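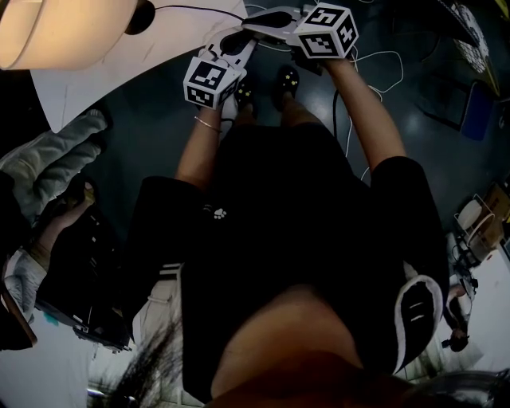
Brendix - Greiferdaten der Robotik-AG Illberg

Stand: 18. Januar 2026

Brendix ist ein Datensatz mit Aufnahmen von Handhabungsaufgaben, die mit zwei handgeführten Greifern ausgeführt wurden. Er ist in der Robotik-AG Illberg entstanden und dient als Trainingsmaterial für unseren Beitrag zum Schülerwettbewerb Iltside. Dieses README beschreibt Inhalt, Aufbau und bekannte Mängel.

Inhalt

Der Datensatz umfasst 784 Episoden aus 13 Aufgaben. Eine Episode beginnt mit geöffneten Greifern und endet, wenn beide Greifer wieder geöffnet sind. Zu den Aufgaben gehören Becher stapeln, Tuch falten, Dose umsetzen und Kabel in einen Kasten legen. Die vollständige Liste steht in aufgaben.csv.

72 Episoden sind als Testmenge abgetrennt. Bitte nicht zum Training verwenden, sonst sind die Ergebnisse mit unseren nicht vergleichbar.

Aufnahme

Wer aufnimmt, führt in jeder Hand einen Greifer. Die Bauteile sind weiß, Abzug und Griff schwarz. Auf jedem Greifer sitzt ein weißer Würfel mit schwarz-weißen Markern, über den die Lage im Raum bestimmt wird. Eine Kamera am Kopf nimmt den Arbeitsbereich auf, je eine weitere sitzt am Greifer.

Ablauf einer Sitzung:

1. Greifer einschalten und die Uhren abgleichen. Ohne Abgleich laufen die Spuren nach einigen Minuten auseinander.

2. Beide Würfel langsam vor der Kopfkamera drehen, bis das Programm ki-kalib alle Seiten erkannt hat.

3. Kabel so legen, dass beide Arme frei bewegt werden können.

4. Aufgabe ausführen. Misslungene Versuche nicht löschen, sondern in der Spalte status mit 0 eintragen.

5. Zum Schluss eine kurze Sequenz mit stillstehendem Greifer aufnehmen. Die Greiferkamera hat einen sehr weiten Blickwinkel und erfasst außer dem Fingerpolster mit dem schwarzen Netzeinsatz auch Decke, Geländer und andere Arbeitsplätze. Gesichter müssen vor der Weitergabe verpixelt sein.
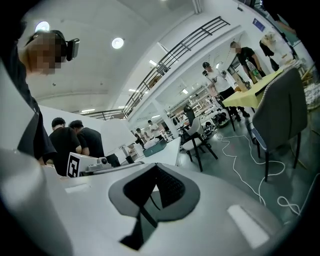

Ordnerstruktur

roh/ - unbearbeitete Videos, nur innerhalb der AG
episoden/ - geschnittene und verpixelte Videos, ein Ordner pro Episode
posen/ - Lage beider Greifer als CSV
kalib/ - Kalibrierung je Sitzung
aufgaben.csv - Aufgaben mit Kürzel und Kurzbeschreibung

Bekannte Mängel

In 4 Episoden fehlt die Spur des linken Greifers. Sie sind in der Spalte status mit 9 markiert.

Wenn sich die Würfel gegenseitig verdecken, springt die Lage für kurze Zeit. Das Skript glaetten.py fängt die meisten Sprünge ab, aber nicht alle. Beim Tuchfalten lohnt sich eine Kontrolle von Hand.

Die Aufnahmen vom September stammen noch von der alten Halterung. Für sie gilt eine eigene Kalibrierdatei, kalib/alt.json.

Nutzung

Weitergabe an andere Schulteams ist nach Rücksprache mit der AG erlaubt. Der Ordner roh/ wird nicht herausgegeben. Fehler bitte mit Nummer der Episode melden.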